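보낸이: 정해솔
받는이: 현장자동화 메일링리스트
제목: Re: [현장자동화] 포장 라인에 팔 로봇 들어온 뒤 작업자 교육은 어떻게들 하십니까

안녕하세요. Gerutcombe 2공장 공정지원에 있는 정해솔입니다. Ehsan Minhas 님 질문에 답이 늦었습니다. 원문은 필요한 부분만 남깁니다.

> Ehsan Minhas 님이 쓴 글:
> 저희 Ketorden 쪽도 10월부터 키팅 공정 일부를 팔 로봇으로
> 돌립니다. 설비 쪽은 일정이 나와 있는데 사람 쪽이 비어 있습니다.
> 지금 그 자리에서 일하는 분들이 앞으로 무엇을 하게 되는지,
> 교육은 누가 하고 얼마나 걸리는지 정해진 것이 없습니다.
> 먼저 해 보신 곳이 있으면 아래 세 가지를 듣고 싶습니다.
>
> 1) 기존 작업자를 그대로 운전 담당으로 돌리셨는지
> 2) 연습은 실제 제품으로 하셨는지
> 3) 근무조 편성이나 수당이 바뀌었는지
>
> 납품 업체 교육은 이틀짜리인데 화면 조작 위주라고 합니다.
> 그것으로 충분한지도 궁금합니다.

저희는 작년에 같은 일을 겪었습니다. 잘된 것과 안된 것을 섞어서 적겠습니다. 공장마다 사정이 다르니 그대로 가져다 쓰실 내용은 아닐 겁니다.

먼저 업체 교육 이틀은 부족했습니다. 화면에서 프로그램을 불러오고 멈추는 것까지는 다들 했습니다. 그런데 현장에서 실제로 시간을 잡아먹는 것은 부품이 조금 틀어져 놓였을 때, 또는 물건 위에 물건을 얹다가 위치가 어긋났을 때의 판단입니다. 그대로 두고 진행할지, 세우고 다시 놓을지, 보전반을 부를지를 그 자리 사람이 정해야 합니다. 교재에는 그 부분이 한 쪽밖에 없었습니다.

그래서 교육실에 흰 작업대를 하나 두고 나무 큐브로 연습을 시켰습니다. 빨강, 노랑, 초록 큐브를 쌓고, 검은 테두리로 표시한 네모를 기준 자리로 씁니다. 제품 상자로 하면 모서리가 찍힐 때마다 폐기 전표를 써야 해서 사람들이 버튼 누르기를 겁냅니다. 큐브로 바꾸고 나서는 그런 부담이 줄었습니다.
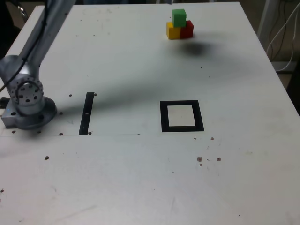
연습 시간은 한 사람당 하루 40분으로 잡았습니다. 처음에는 두 시간씩 몰아서 했는데, 뒤로 갈수록 집중이 떨어지고 옆 사람과 교대하려고 기다리는 시간이 길었습니다. 40분으로 줄이고 교대 직전에 붙이니 라인에서 사람을 빼기도 쉬웠습니다. 이 시간은 근무시간으로 처리했습니다. 초반에 휴게시간을 쪼개 쓰자는 의견이 있었지만 현장 대표 쪽에서 반대했고, 저도 반대가 맞았다고 봅니다.

질문하신 순서대로 적습니다.

1) 기존 작업자의 운전 담당 전환

원하는 분부터 먼저 했습니다. 손으로 키팅하던 분들이 결과가 더 나았습니다. 부품이 어느 방향으로 밀리는지, 어떤 상자가 뚜껑이 뜨는지를 이미 아는 분들입니다. 반대로 설비 쪽에서 새로 온 직원은 조작은 빨랐지만 놓인 상태가 괜찮은지 판단하는 데 오래 걸렸습니다. 지금은 두 쪽을 한 명씩 묶어서 한 조로 씁니다.

전환을 원하지 않는 분은 검수와 보충 쪽으로 옮겼습니다. 여기서 실수가 하나 있었습니다. 옮길 자리를 먼저 정해 놓고 면담을 해야 하는데 순서가 뒤바뀌어서, 한동안 자기가 어디로 가는지 모르는 채로 출근하는 분들이 있었습니다. 설비 일정표를 만드실 때 사람 자리도 같은 표에 넣으시길 권합니다.

2) 연습 재료와 기준

앞에 쓴 대로 큐브입니다. 과제는 낮은 것부터 갑니다. 네모 안에 한 개 놓기, 그 위에 한 개 더 얹기, 두 개를 나란히 붙이고 가운데에 한 개 얹기 순입니다. 두 개를 쌓을 때 위 큐브가 조금 삐져나오는 정도는 통과로 봅니다. 얼마나 삐져나오면 다시 해야 하는지는 교육 담당이 혼자 정하지 않고 라인 조장과 같이 봤습니다. 나중에 실제 상자 적재 기준과 맞춰야 하기 때문입니다.

상자 무게는 가장 무거운 것이 900g이라 큐브와 차이가 큽니다. 큐브에서 통과한 뒤 빈 상자, 그다음 채운 상자로 넘어갑니다. 큐브에서 바로 채운 상자로 건너뛴 조가 있었는데 결국 빈 상자로 돌아갔습니다.

조명도 확인해 보십시오. 팔과 그리퍼의 그림자가 상판에 넓게 지면 테두리 안쪽 위치를 눈으로 보기가 어려워집니다. 저희 쪽에서는 나이 드신 분들이 먼저 말씀하셨고, 젊은 직원들도 물어보니 같은 대답이었습니다.

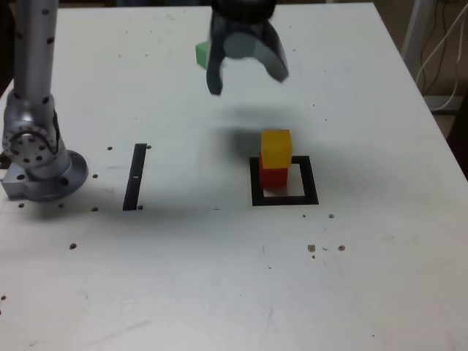 3) 근무조와 수당

조 편성은 그대로 두었습니다. 바뀐 것은 자리 안에서의 일입니다. 손으로 집는 횟수가 줄고 보고 있는 시간이 늘었습니다. 어깨와 손목이 편해졌다는 말이 많았지만, 졸리다는 말도 그만큼 나왔습니다. 그래서 30분마다 감시와 보충을 서로 바꾸게 했습니다. 처음에는 50분이었는데 야간조에서 너무 길다고 했습니다.

수당은 아직 정리가 안 됐습니다. 회사는 작업 강도가 낮아졌다고 보고, 현장은 책임이 늘었다고 봅니다. 세울지 말지를 정하는 일이 작업자에게 넘어왔는데 직무기술서는 예전 것 그대로입니다. Ketorden에서는 가동 전에 직무기술서부터 고치시는 편이 좋겠습니다. 저희는 가동부터 하는 바람에 지금도 협의 중입니다.

정지 기록도 한 가지 말씀드립니다. 저희는 Plurora라는 사내 기록 화면에 정지 사유를 남기는데, 초기에는 누가 눌렀는지 이름이 같이 떴습니다. 그랬더니 세워야 할 때 안 세우는 일이 생겼습니다. 이름을 빼고 조 단위로만 남기자 기록 건수가 늘었고, 사유도 더 자세해졌습니다.

Bugti 창고 쪽에서도 비슷한 교육을 준비한다고 들었습니다. 그쪽 분이 목록에 계시면 적재 기준을 어떻게 잡으셨는지 알려 주십시오. 저희는 상자 종류가 적어서 그 부분은 참고가 덜 될 것 같습니다.

과제 순서표와 면담 때 쓴 질문지는 필요하시면 따로 보내 드리겠습니다. 통과 기준 칸은 아직 수정 중입니다.

정해솔 드림
Gerutcombe 2공장 공정지원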